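Skurkora Bench Arm: Set-up and Operating Guide
Section 5. Loss of grip during pouring and stirring

5.1 A loss-of-grip fault (code 819) is raised when the jaws close further than the stored width of the item held. The arm stops where it is. Any liquid in the vessel may continue to run out.

CAUTION: Do not reach under the gripper while code 819 is displayed. The jaws may open without warning when power is removed.

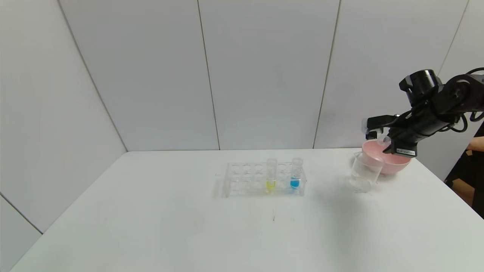
5.2 To clear the fault:
1. Press the stop button and wait for the amber lamp.
2. Place a tray beneath the gripper.
3. Support the item by hand from the side, wearing gloves.
4. Select Release, then Confirm.
5. Wipe both finger pads and inspect them for wear. Replace the pads after 900 cycles.
6. Run the grip test before resuming work.

NOTE: Stored widths are kept separately for vials, tubes and stirring rods. A rod gripped with the vial setting will slip as soon as it meets resistance.

5.3 If the fault returns within 16 cycles, take the arm out of service and inform the Larnthorpe service desk. 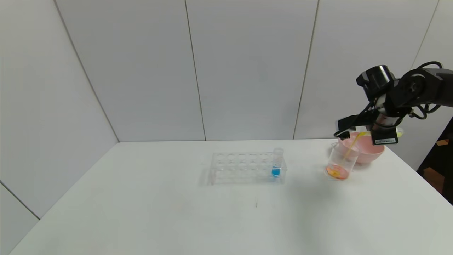

Ecaterina Pascu asks that operators also record which item was held when the arm stopped, as the fault log stores only the code and the time. The entry should be made before step 4, while the jaws are still closed.

5.4 Do not alter the grip force to suppress the fault.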